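Ticket 614: Subtitles drift on festival screener, reel 4 onward
Product: Prilumero Playback Server
Site: Nellton Cinema, screen 2
Opened by: Hinata Chiba, projection
Status: Resolved

Reported problem
English subtitles on the Japanese-language feature "Plotia" run late from reel 4 to the end. Reels 1 through 3 are in sync. Picture and sound stay locked to each other throughout. The offset at the start of reel 4 is 600 milliseconds and does not grow. The print is booked for the retrospective in June and the distributor, Matsuda, wants confirmation before the second key is issued.

Checks on site
Package hash check passed on all assets. Key valid for the full window. Server restarted, content deleted and ingested again from the original drive. Same offset at the same point. The file was then played on screen 1, which has the same software version, with the same result. Projector hardware ruled out.

Subtitle rendering was moved from the projector to the server. No change. The setting was put back to projector.

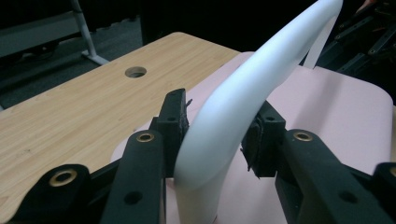
Log review
Playback log for the evening run shows no dropped frames and no late asset loads. The subtitle asset for reel 4 loads before the reel boundary as expected. The playlist lists an entry point of 0 for picture and sound in reel 4, but the subtitle track has a nonzero entry point left over from an earlier cut. Reels 5 and 6 carry the same value. The server is following the playlist as written.

Cause
Authoring error in the supplemental package. The subtitle files were timed for the earlier cut, and the entry points were not reset when the reels were rebuilt. A playlist can pass validation with this value in place.

Fix
Matsuda issued a replacement supplemental package with corrected entry points on reels 4, 5 and 6. The original picture and sound files were kept. A new key was needed for the new playlist ID; the old key will not open it.

Verification
Chiba played the last minute of reel 3 into reel 4, then spot-checked reels 5 and 6. Subtitles in sync at each point. The old playlist was removed from the server and from the show schedule.

Open item
Feature request filed: show a warning at ingest when track entry points differ within a reel. No target release assigned.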